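**Call for participants: does anything get rid of dust mites?**

Every bedding aisle in the country promises to. Sprays, covers, freezer tricks, a lavender pouch that supposedly sends mites packing. I've read the labels and a good many of the studies behind them, and most of those studies were paid for by whoever sells the pouch. So we're running our own, and we need 50 households in Grernlow and the towns nearby.

What we're asking for:

- one bedroom you're willing to leave alone, meaning no new mattress, no new carpet and no air purifier during the study
- 2 dust samples a month, taken with a vacuum attachment we lend you
- a short sleep and sneezing diary, kept even on the boring days

You don't need allergies to join. You also don't need a clean house, and please don't scrub it before we come.

We pay $300, half at the start and half when the last sample is in. If you quit early you keep the first half. The study begins in July and runs through the end of heating season, so if you're planning to move, sit this one out.

Some households will get the treatment and some will get something that looks the same and does nothing. You won't be told which. If you feel wonderful after a week, write that down, but I won't be reading much into it. People feel wonderful after a week of nearly anything.

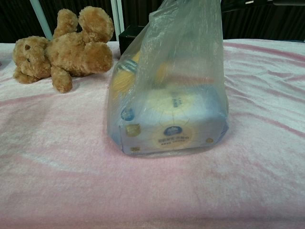 Soft toys are a separate part of the study, open to homes with children under ten. The usual advice is to bag them and freeze them overnight, and I have my doubts that one night does much for anything with thick stuffing. A brown plush bear and a thin, cloudy plastic bag are all the equipment it takes, so the advice gets repeated a lot and tested very little. Toys come back to you after sampling.

No company has a say in the results. Flemska offered free mattress covers and we turned them down.

To apply, write to Marta Stasiv at the Atanasov Clinic, Room 167, with your town, the type of heating you have and whether pets sleep on the bed. Answer that last one truthfully.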